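Can Machines Do the Chores Yet? Pouring and Carrying Water

April 2023

Plenty of machines can wash a floor. Far fewer can pick up a glass of water and pour it without making a mess. We have been following small jobs like this for the Jollby chores page, and the pictures in this gallery show the work at hand: one arm, one gripper, and clear glass on a shiny top.
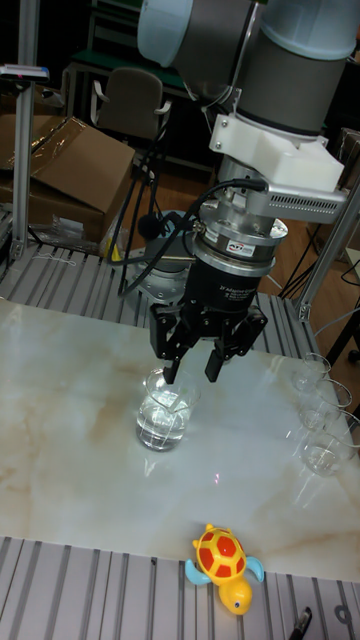

Clear glass is hard for most vision systems. Light goes straight through it or bounces off it, so the software has to guess where the wall is. A person setting a table never thinks about this. A shop that fills bottles gets around it with rails and fixed stops, which a kitchen does not have.

Water makes it harder. A half-full container shifts its weight as it tilts, and squeezing harder is no help if the glass is thin.
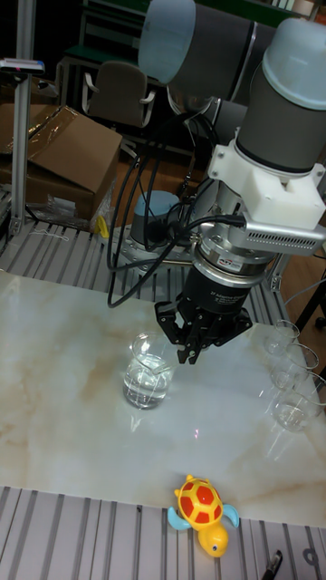 Nseir wrote in to say that a dishwasher already does 80 percent of what people want from a kitchen robot, and that the rest is loading it. We think loading is the bigger part. Plates go in well enough with current grippers. Stemware and anything nested inside something else do not.

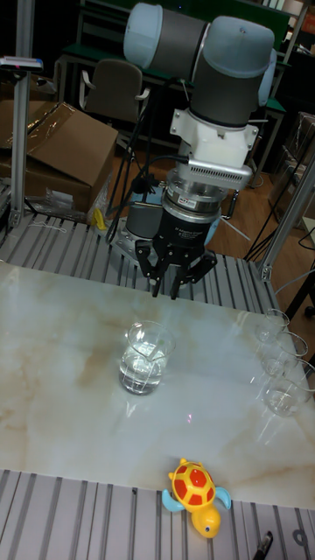
Gripper above the marble-patterned top, beaker near the middle.

Speed is the other question. A person can fill a row of glasses in seconds. Most arms we have watched move slowly near glass, and for a home that may be fine if the job gets done overnight. On a shop floor it usually is not.

The beaker in the next picture is about half full, with the fingers partly open just above it and slightly to the right.

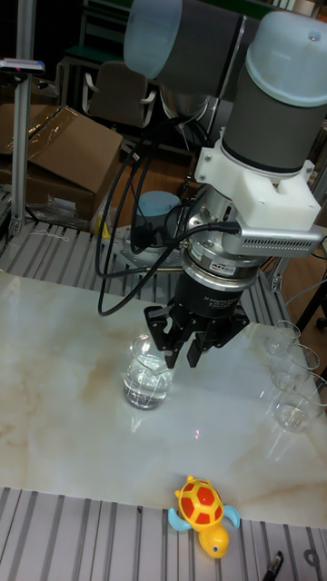

More From the Chores Series

Folding towels, 7 pictures
Sorting screws at the Menura shop, 2 pictures
Wiping counters, posted in December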